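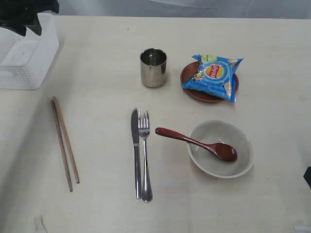
Chopsticks on a light tabletop, with a white plastic basket.

Heat pump water heater

A heat pump water heater (HPWH for short, and sometimes called a hybrid) is a tank water heater that pulls warmth out of the surrounding air and moves it into the water. I keep this entry for the home energy wiki, and I've lived with one for long enough to have opinions, so please forgive the first person.

How it works

Think of a refrigerator running backward. A fan draws room air across a cold coil, the refrigerant inside picks up the heat, a compressor squeezes it so it gets much hotter, and a second coil wrapped around the tank hands that heat to the water. What comes out the other side is cool, dry air and a trickle of condensate, and you need a drain or a small pump for that. I forgot about the drain when I was planning mine and ended up running a hose across the laundry room to the floor sink!

Most models also carry one or two ordinary electric elements for busy mornings. That's where the word hybrid comes from.

Space and air

These units like room to breathe. The manual for my Kilero asks for 1,000 cubic feet of open air, or a louvered door, or ducts. Other makers ask for less, so check yours before you measure anything. My basement is 48 feet by eight with a low ceiling of a little under nine feet (a long, silly tunnel of a place), and it clears the mark easily. Bence Lakatos, who edited the first version of this page, put his in a closet with a louvered door and says it runs a bit longer but otherwise behaves.

A warm garage is lovely for them. A freezing one isn't, and in cold rooms many units give up on the heat pump and lean on the elements.

Modes

Names vary, but you'll usually find these:

Efficiency: heat pump only. Slow and cheap.
Hybrid: heat pump first, elements if the tank falls behind.
Electric: elements only. Noted here mostly so you know to switch it off again.
Vacation: holds a low temperature while you're away.

I leave mine in hybrid when we have guests and efficiency the rest of the year.

Noise

They hum. Mine sounds like a window fan on low, and you stop hearing it after a week or so, though I wouldn't want it on the other side of a bedroom wall. Rubber feet under the tank helped a lot.

Upkeep

Rinse the air filter every 90 days, more often if you have shedding pets or do woodworking nearby. Flush the condensate line now and then. The anode rod wants checking just as it does in any steel tank, and I'd plan for headroom above the unit, as the rod is long and comes out the top.

Running cost

My Kilero used 384 kilowatt-hours in its first stretch on the meter, and the old electric tank was a good deal hungrier over the same months. Your water, your climate and your teenagers will change that.

See also

Tankless water heater
Anode rod
Condensate pump

Last edited 10th July by Tia Haslam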